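Home | News | Members | Reports | Contact

Ornham Tenants' Group Questions Kulkarni's "Quiet Floor" Claims

ORNHAM, November -- The Skisamside Tenants' Group today asked Kulkarni, the landlord of the Sarance building, to back up its claim that new flooring will cut noise between apartments by 70 percent.

The claim appears in a leaflet sent to 1000 households. It names no test, no lab and no type of room. A number like that may be true of a sample in a workshop. Whether it holds in an old building with thin ceilings is another matter, and the leaflet doesn't say.

The rent increase tied to the work, on the other hand, is spelled out to the cent. 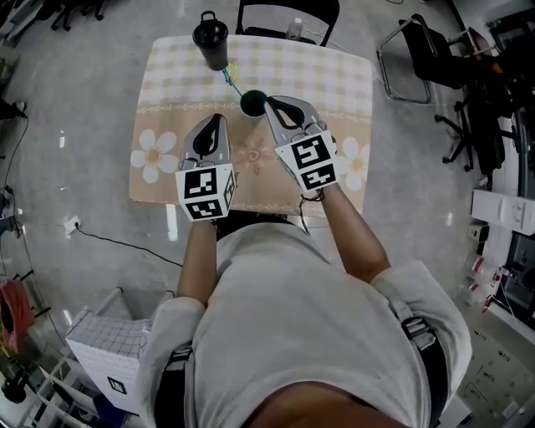
What the group is asking for

Kulkarni should publish its test results before work starts, and measure noise in at least six apartments before and after. It should also hold off on any increase for four months -- long enough for tenants to hear the difference, if there is one.

The group is not against new floors. It has sent its questions in writing and will post any reply on its News page.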